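**Clondach releases Skarent 3, planning and perception software for instrument-level suturing work**

For immediate release, Thursday

Clondach today made version 3 of Skarent available to all licensed labs. Skarent is a software package for research groups working on robotic suturing with practice pads. The new version replaces the thread tracker, rewrites the motion planner and adds a tool for reviewing recorded runs.

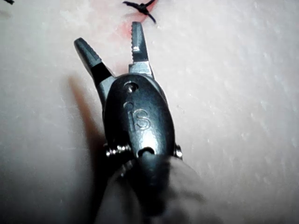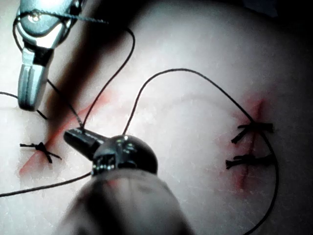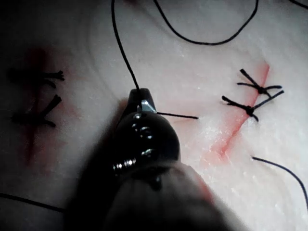
Suturing work on a practice pad. Photos: Clondach. Free for editorial use with credit.

**Thread tracking**

Suture thread is thin, it bends freely, and it crosses over itself and behind the instruments. Earlier versions of Skarent fitted one curve to each strand and dropped the strand when part of it went out of sight. Version 3 keeps several guesses for the hidden part and settles on one when the thread comes back into view. It also treats the shadow of an instrument as a separate class, so a dark band across the pad is no longer read as thread or as a second tool.

Trimmed knot tails are now labeled apart from working thread. In version 2 the planner would sometimes pick a cut tail as its grasp target.

The tracker was trained on 3,000 labeled clips and checked against 1,858 more that were kept out of training. The labels for the check set will be supplied to license holders on request.

**Planning**

The planner now works on both instruments together. Before, it planned one arm and then fitted the second around it, and the second arm often had to stop and wait. Users can set a keep-out margin around finished knots and a limit on how far a loop of thread may be pulled before the motion is stopped and replanned.

"Most of our support mail was about loose loops," said Vesela Atanasov, who leads software at Clondach. "A jaw passes under a loop, the loop catches, and the next ten minutes are spent clearing it by hand. The planner now carries the loop in its model and goes over or waits. It will still stop if it isn't sure, and we left that setting on by default."

**Run review**

The third addition is a desktop viewer that plays wrist camera video alongside joint positions, planner state and tracker output on one timeline. Stops are marked in red. A user can step to any stop, correct the thread label and save the clip for retraining. The viewer opens logs made with version 2, but those logs contain no loop data and that panel will be blank.

**Testing**

Skarent 3 was in test use at 14 sites before release, including the Prastetham training lab and the Sjöberg instrument group. Their reports led to two late changes: a slower default approach speed near an incision line, and a plain text export for stop events.

**Availability**

Skarent 3 is free to current license holders. New academic licenses include the viewer and one year of updates. Version 2 will get fixes until February. Calibration files from version 2 need to be converted with the supplied script before first use.

The software is for research on practice materials only. It has not been submitted for clinical approval.

**Known issues**

Tracking is less reliable in the dark corners of the camera view. The viewer is slow to open logs with more than 1,000 stop events.

**Contact**

Vesela Atanasov, Clondach software group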